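Site Visit Report: Sidewalk Delivery Robots at the Nimora Open Day
Chinyere Usman
Mobile Systems, second-year project
2023-08-16

1. Why I went

Our module requires one outside visit, written up in enough detail to prove that you were awake for it. I picked the Nimora open day in Cestham, partly for its work on sidewalk delivery robots and partly because the train was direct. Nimora writes navigation software. It does most of its testing in a simulated downtown called Aranda, and the demonstration took place there, on a wall screen in a room with very good cookies.

I had hoped to meet a robot. I met a keyboard, and an engineer who was patient with people who had hoped to meet a robot.

2. The demonstration

Each session covers one delivery. The software gets a start point and a drop-off and has to travel between them on the sidewalk, crossing streets when it must. The first stretch we looked at went along a concrete sidewalk by a bus shelter, with newspaper boxes across the road and a sky bluer than anything Cestham managed that day.

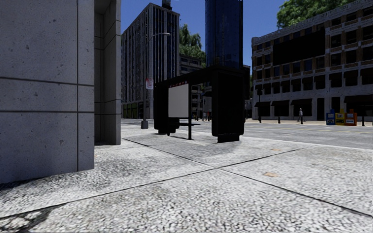

Aranda has 131 stored routes, and the full set is run overnight whenever someone changes the planner. The engineer said the long routes cause less trouble than you would expect. Short ones with a lot of street furniture are worse, and the team has a private list of corners it dislikes. I asked to see the list and was offered another cookie.

Visitors were then allowed to drive. The controls are arrow keys, and the speed is capped at a walking pace, which the man ahead of me took personally. My own delivery took 786 seconds. The planner's time for the same route was not announced, out of kindness I think.

3. Shadows and joints

The part most useful for our project was the discussion of ground surfaces. Our classroom rover, Studum, has one forward camera and treats any sharp dark edge as a drop. In our June trials it stopped dead at the shadow of a table leg and waited there for help. I described this to the engineer, who nodded the way a doctor nods.

Their answer is to practice on bad lighting early. They brought up a stretch of pebbled pavement near an intersection, half bright sun and half deep shadow, with a seam running away across it and a couple of leaves lying on the stones.

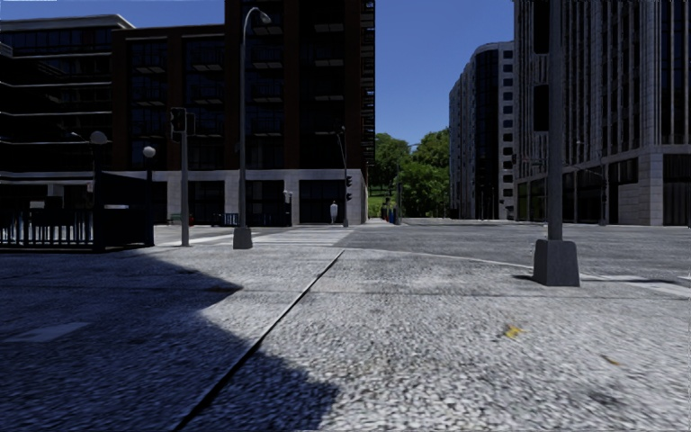 The planner keeps 2 maps, one built from color and one from depth, and an edge has to show up in the depth map before it counts as a drop. Color can slow the robot down but can't stop it. We have been letting color do everything. Studum does have a depth sensor — it is in a drawer, in its original bag.

4. What I would question

Everything I saw was simulated, and I would have liked one honest video of a real curb. When somebody asked how results carry over to actual streets, the reply was long and contained the word "promising" 3 times. No figures were given, so I have none to report.

5. Changes to our project

We will mount the depth sensor and repeat the table-leg trial with the same lamp in the same position. I also want a small set of fixed routes, saved and rerun after every code change, including the ones we know Studum fails. Until now we have picked a new route each time, and we have a gift for picking easy ones.

The travel receipt is attached. The cookies were free.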